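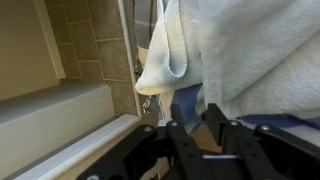
Kartini Ngui
Housing Services, Nitstead

Bathrooms and damp: what we found on our autumn visits

Over 280 of you let us in during September to look at your bathrooms, so thank you for that. Wayne Nuttall and I did most of the visits between us, and Juwita Krishnan covered the flats at Bimell.

The most common thing we talked about was drying. Towels and fleece blankets take a long time to dry, and a lot of people hang them in the bathroom for want of anywhere else. That is fine if the air can get out. Run the fan for 20 minutes after a shower or bath, keep the door shut while it runs, and open the folds out so the cloth isn't lying double. A thick fleece will do better on an airer near an open window.

Tiles and grout came next. Wipe the wall down after use, and do the ledge as well, along the edge strip where water sits. Ordinary washing-up liquid in warm water will shift most marks. Please don't use wire wool or a scraper on the white trim – it scratches, and the dirt gets into the scratches. If grout has gone soft or is coming away, leave it and report it to us.

Pull cords get grubby and are easily forgotten. Wipe them with a cloth that is barely damp, never a wet one, and tell us if the cord sticks or has frayed.

Repairs from the visits are being booked in now, starting with Bimell. Ridwan Lau will ring to agree a time. If you missed your visit, call the office before noon on Thursday and ask for me or Wayne.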